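Folding bench, 6th September

Melina wants my comments on the draft handling rules before they go up on the wall, so I'm writing them down while I still feel like arguing. The draft is mostly lifted from the sheet Lambros brought over from Storka. It has 56 clauses. I doubt anyone here will keep more than ten of them in their head with a garment on the table.

Clause 4, "the operator shall ensure the workpiece is secured at both ends before any fold". Fine for towels.

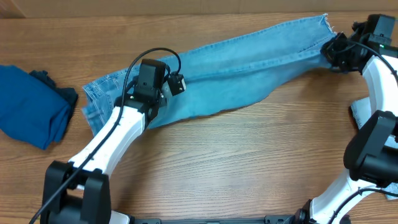 "Secured" needs a definition or it should go. As written, a light pinch and a proper clamp both pass. With the denim we have one gripper at the folded end and the other right on the frayed hem, and I can't find a line in the draft that says whether a raw edge counts as a grip point. Loose threads and finger joints are a bad mix in my view. I'd write: grip inboard of any raw edge, by a stated distance, and log it if you can't. Thodoris thinks this is fussy. He may be right about T-shirts.

Clause 11, cables. It says "tidy". I asked Leonidas S. what tidy means and he said you know it when you see it – that's an opinion, and I can't check an opinion at the start of a shift. Either give a maximum loop size at the wrist or drop the clause.

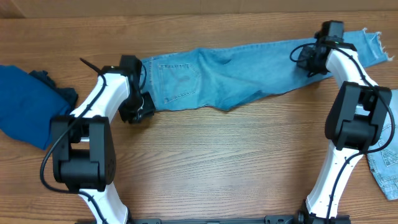
Clause 19 is the one I really don't believe. It asks for a full stop and inspection every 300 cycles, and the only support for that figure is that Storka did the same. We had 1176 cycles logged in August, and our fault notes don't bunch up anywhere near the multiples. I'd want a few months of our own numbers before signing it.

Clause 23 (keep other garments clear of the working area) is sensible, but "clear" has no distance either. Tape a line on the table and refer to the tape.

To do:
– send the above to Melina, copy Lambros
– ask Thodoris for the fault notes from cycle 353 on, the earlier ones are in his old book
– try the inboard grip on three pairs and write down the distances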